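# About Wudiswood

Wudiswood writes control, perception and planning software for robot arms that work near furniture, shelving and loose objects. We sell software and engineering time. We do not build arms, grippers or sensors, and we do not resell them.

The company has 25 employees at two sites. Dukthorpe is the main office and holds the planning and tooling groups. Crăciun is the smaller site and handles perception and customer integration. Both sites commit to one repository and run the same build.

## What we make

**Ploletti** is our motion and task planning stack. It takes a robot model, a scene model and a goal, and returns a timed trajectory or a reason why it could not find one. The reason is part of the public interface and is covered by the same compatibility rules as the trajectory. A planner that returns only "failed" costs an integrator a day, and we got tired of spending those days.

The stack is divided as follows:

- `plo-kin`: forward and inverse kinematics, joint limits, singularity handling, base frames in any orientation
- `plo-scene`: collision geometry, attached objects, articulated furniture (drawers, hinged doors, sliding panels)
- `plo-plan`: sampling-based planning, trajectory optimization, time scaling
- `plo-ctl`: joint-space and Cartesian impedance control, contact switching, fault states
- `plo-see`: object pose estimation and handle detection from depth and color input
- `plo-bench`: simulation runner, test scenes, regression reports

Customers can license the parts separately. Most start with `plo-kin` and `plo-scene`, and add the controller once they have their own safety case in place.

## How we work

Every change that touches motion goes through simulation before it reaches an arm. The regression suite holds 2,042 test cases, grouped into 9 families. A full run goes overnight. A short run goes on each merge request and covers the families that the changed files map to.

A test case consists of a scene file, a start state, a goal, a seed and a set of limits. The limits cover path length, planning time, minimum clearance, peak joint torque and, for contact tasks, force along each axis of the tool frame. A case passes when all limits hold. We do not average results across seeds to decide a pass. A seed that fails is filed as a defect and stays in the suite after the fix.

Scenes are plain text and kept under version control with the code. Object placement can be fixed or drawn from a stated range. When a range is used, the report stores the drawn values, so any case can be replayed exactly.

Rendering is optional and is turned off for most of the suite. It is turned on for the perception cases and for review. Reviewers are expected to look at the rendered approach on any change to grasp selection, since a path can satisfy every clearance limit and still bring the gripper in at an angle that no integrator would accept.

## Articulated furniture

Drawers are where much of our planning work has gone since the 4.x series. A free-space planner treats the cabinet as an obstacle. A task planner has to treat the same cabinet as an obstacle, a constraint and a target within one motion. Ploletti models this as three phases:

1. **Approach.** The whole cabinet is collision geometry. The gripper is brought to a pre-grasp pose in front of the handle.
2. **Contact.** Collision checking between the fingers and the handle is relaxed. All other pairs stay active. The controller moves from position control to impedance control.
3. **Constrained motion.** The tool frame follows the drawer axis. Axis error is estimated from measured force and fed back into the path.

The switch between phases 1 and 2 accounted for most early failures. Clearance was being checked against a box drawn around the handle, and the box was larger than the handle. Small handles were reported as unreachable. The current release checks against the mesh once the gripper is within a set distance, and the distance is a parameter.

Ceiling-mounted arms need extra care here. The elbow can swing through a wide volume on the way to a low target, and a posture that suits the top drawer may leave no good route to the bottom one. `plo-plan` accepts a list of follow-on goals and scores the first posture against them.
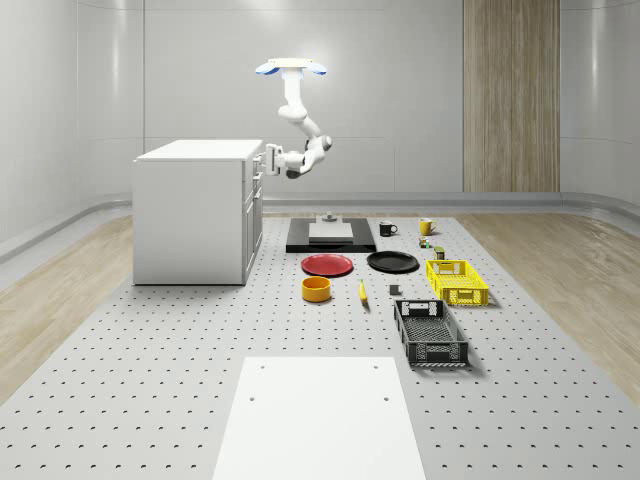
*Wudiswood*

The drawer family runs with a parallel-jaw gripper on a hanging arm and a white cabinet with its drawers in a single column. Plates, mugs, crates and other small items on the platform are there for the scene model to deal with. The open crates, with their perforated sides, are the slowest objects to check as full meshes, so the suite includes cases with both the mesh and a simplified hull. Differences between the two are listed in the nightly report.

## Releases and support

We publish 2 feature releases a year. Patch releases go out as needed. Each release note lists changed defaults first, ahead of new features. Interfaces marked stable are kept for the life of the major version. Interfaces marked trial can change in any release, and we say so in the header file.

Support is handled by the engineers who write the code. A useful report contains the scene file, the seed, the robot model and the log. Reports without a scene file are accepted but take longer.

Source access is included with all commercial licenses. University groups can request a license for teaching or research at no charge. It covers every module except the fault handling in `plo-ctl`, which is supplied as a binary.

## What we do not do

We do not certify installations. We can supply test records and interface documents to the party that does. We do not take on projects where the software would be the only protection between a moving arm and a person.

We do not collect data from customer systems. Logs stay on the customer's machine unless they are attached to a report.

## Contact

License requests, technical questions and job applications go through the form on the contact page. Please state which modules you use or plan to use, and the arm they will run on. Visits to Dukthorpe are by appointment.

Page last revised Mar 8, 2021.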